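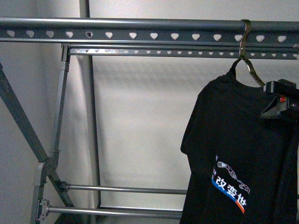

A black T-shirt on the drying rack, Perkby laundry room

Get involved | Paid sessions

Do you hang your T-shirts by the hem, over a rail, or on a hanger straight from the machine? Kanden is looking for people who do their own washing and would like to spend a morning or afternoon with us in Perkby, hanging up clothes and talking about how they do it. We would love to hear from you!

The study is called Ilamness, and it's about the ordinary business of getting clothes dry indoors. So far 116 people have taken part and we have learned a huge amount from them – there are far more ways of dealing with a damp sleeve than any of us had imagined. We'd now like to reach people in small flats, people in shared houses, and anyone who does the washing for a big family.

A session lasts 4 hours with a proper break for tea and something to eat. You'll be given a mixed basket of clean clothes and asked to hang everything up the way you would at home, using the rack, the hangers or both. Then we change a few things (fewer hangers, say, or a rail set at another height) and you have another go. After the break we sit down together and go through what was easy and what was a nuisance.

T-shirts get plenty of our time. Thick knits, printed fronts, necks that stretch if you pull a hanger through them: bring your opinions on all of it.
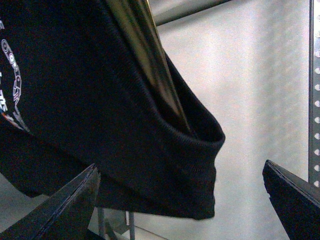 One person from an earlier group told us she'd always put the hanger in from the bottom of the shirt so as not to drag at the neck, and that she had never met anyone else who did until she came along and found two of them at the same table.

You need to be 18 or over and able to stand for short spells, though there are stools and the rack can be used sitting down. No special knowledge wanted. We pay £116 per session and refund local bus fares.

Sessions run through November in the Heo building, starting at 9.30am or 1.30pm. To put your name down, ring the Kanden desk on extension 277 or leave a form at Heo reception, telling us which start time suits you and what you normally dry your washing on.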